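Winter Clothing Exchange: Progress Report to the Kvam Fund
Second reporting period
Submitted by Revathi Lobo, Programme Manager, Findis

1. Purpose of this report

The report sets out what has been delivered with the Fund's grant between the end of the first period and the close of June. It should be read together with the budget statement sent separately. The aims agreed at the outset remain unchanged: to collect good used clothing, to sort and repair it, and to pass it on free of charge to households referred by schools and advice services.

2. Collection and distribution

During the period 1718 items were given out, against a target for the full year of 4000. Demand was strongest for children's coats and school shoes. Adult knitwear moved slowly and is being held for the autumn. Socks and other small items are now entered in the stock record by pair, which has brought the record closer to what is on the shelves.
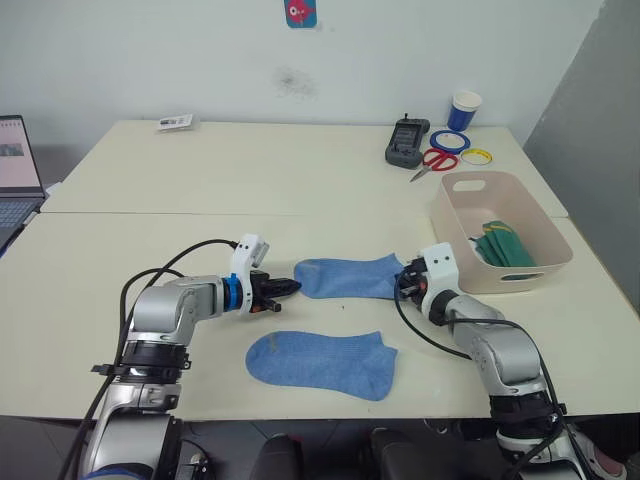

Two light blue socks laid out on the table.

Referrals came from 38 schools and advice services. Two further schools have asked to join and will be admitted once the new referral form is in use. Households continue to be offered a choice of collection or delivery – the latter has proved most important for families in the outlying villages, where bus services were reduced in the spring.

3. Sorting and repair

The move to the Multier building was completed later than planned. The delay arose from the fire safety inspection, which required a second exit to be cleared and signed before the upper floor could be occupied. Sorting continued on the ground floor in the meantime.
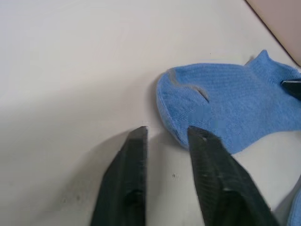
Repair sessions resumed once the upper floor was available. Most of the work consists of replacing zips and buttons, and the stock of children's zips needs to be renewed before October. Items beyond repair are sold by weight to Metavex under the existing agreement, and the income is returned to the transport budget.

4. Staffing

Lingyun Mao was appointed as Stock Coordinator and has taken over the weekly ordering of supplies. The part-time driver's post remains vacant after one round of advertising. It will be advertised again with revised hours. 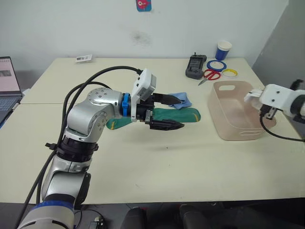

Van hire has covered the gap, at a higher cost than budgeted. The overspend on this line can be met from savings on heating and does not require a change to the grant.

5. Feedback from households

A short questionnaire was returned by 68 households. Most were content with the quality of clothing received. The main complaints concerned the waiting time for shoes in larger sizes and the lack of evening collection. A trial of late opening until 7 pm will begin in September.

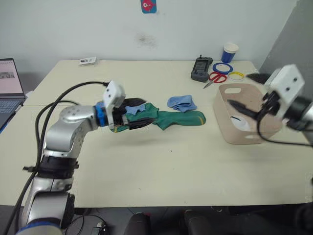 Green sock with a yellow stripe near the toe, with light blue and dark fabric.

6. Next period

Priorities are the appointment of a driver, the late opening trial and the autumn coat appeal. The Fund is asked to confirm that the third instalment may be paid on the original schedule, and to note that the revised stock record will be used for all figures from the next report onwards.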